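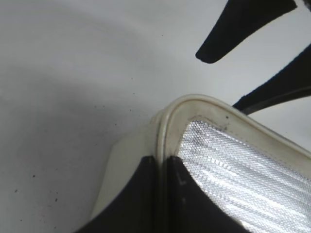

チケット394
件名:2階給湯室で出た部品の所属先がわからない
拠点:Fellunport 2階
起票:小堀 真由
担当:村上 康平
優先度:低(起票時は「高」。村上が変更)
状態:保留

09:46 小堀
給湯室の棚を片づけていたら、どの機械のものかわからない部品が出てきました。クリーム色のプラスチックで、少し黄ばんでいます。縁が丸くぷっくり盛り上がっていて、角も丸く、その内側に銀灰色のメッシュが入っています。目はとても細かく、蜂の巣っぽい並びです。
何かから外れたのだとしたら、その何かは今これなしで動いていることになり、少々落ち着きません。優先度は高にしました。

10:11 村上
受け付けました。機械が止まった、音がする、水が漏れる、のどれかはありますか。

10:15 小堀
どれもありません。全員たいへん元気に動いています。

10:17 村上
では優先度を低に下げます。型番や刻印は見つかりましたか。

10:30 小堀
見つけられませんでした。老眼鏡を借りても同じでした。

11:05 村上
給湯室の備品台帳を確認。登録は次のとおりです。
Montoya 除湿機
Tustotura 空気清浄機(小)
換気扇(メーカー欄に「白いやつ」とある)
三つ目は前任者の記入です。いつか直します。
まず除湿機の電源を切り、コンセントを抜いてから、背面のフィルターが付いているか見てください。

11:22 小堀
除湿機、付いていました。黒いフィルターです。ほこりで灰色でしたが、地の色は黒でした。ついでに掃除しました。

11:24 村上
ありがとうございます。除湿機は除外。フィルター清掃は別チケットで半年前から依頼中だったので、そちらは閉じます。本件の唯一の成果にならないことを祈ります。

13:10 水野 登志子
横から失礼します。それ、前の冷蔵庫の部品じゃないでしょうか。色が似ている気がします。

13:18 村上
前の冷蔵庫は廃棄済みで、説明書も残っていません。否定も肯定もできないので候補に残します。ちなみに似ているというのは、どのくらい。

13:20 水野
クリーム色でした。

13:21 村上
はい。

14:02 村上
現地確認。空気清浄機の前面カバーを外して枠に当ててみたが、角の丸みが合わない。向きを変えても裏返しても合わない。押せば入りそうな気がしてくるが、そこで押した人の始末を過去に二度しているので、押さない。空気清浄機も除外。
換気扇は脚立が必要。脚立は1階に貸し出し中。

14:40 ジュウコフスキ(1階)
脚立返します。換気扇のカバーは自分が春に外して洗いましたが、元どおり付けたはずです。部品は余りませんでした。余ったら覚えていると思います。

15:25 村上
脚立で確認。換気扇のカバーは金属製で、欠けている箇所なし。爪が一つ掛かっていなかったので掛けた。ジュウコフスキさんの「元どおり」は、ほぼ元どおりと読み替える。
換気扇も除外。台帳のメーカー欄は、ラベルが油で読めず「白いやつ」のまま据え置き。

15:40 村上
Cedomia のサポート窓口に、寸法と特徴を添えて問い合わせ。最初の返信は「製品の型番をご入力ください」。型番がわからないので問い合わせている旨を返信。二通目も「製品の型番をご入力ください」。たいへん一貫している。

16:05 小堀
捨ててもいいですか。棚が狭いので。

16:08 村上
だめです。この手の部品は、捨てた翌週に必要になります。
当面の扱いは次のとおりにします。
1. メッシュを指で押さない。洗う場合は柔らかい刷毛で払うだけ。洗剤と食洗機は使わない。
2. 透明の袋に入れ、「394 所属不明」と書いて給湯室の引き出し上段へ。
3. 合いそうな機械を見つけても無理にはめず、このチケットに書き込む。

16:20 小堀
引き出し上段を開けたら、「所属不明」と書かれた袋がもう一つありました。中身はネジとゴムの輪です。字は村上さんのです。

16:31 村上
別チケットを起こしてください。優先度は低で。

備考
本件は他フロアの情報待ちで保留。5月の棚卸しで3階と地下倉庫の機器を見るときに現物を持参する。オリヴィア・マリノフスキさんから、地下に古い加湿器があるとの連絡あり。色は「白か、昔は白だった色」とのこと。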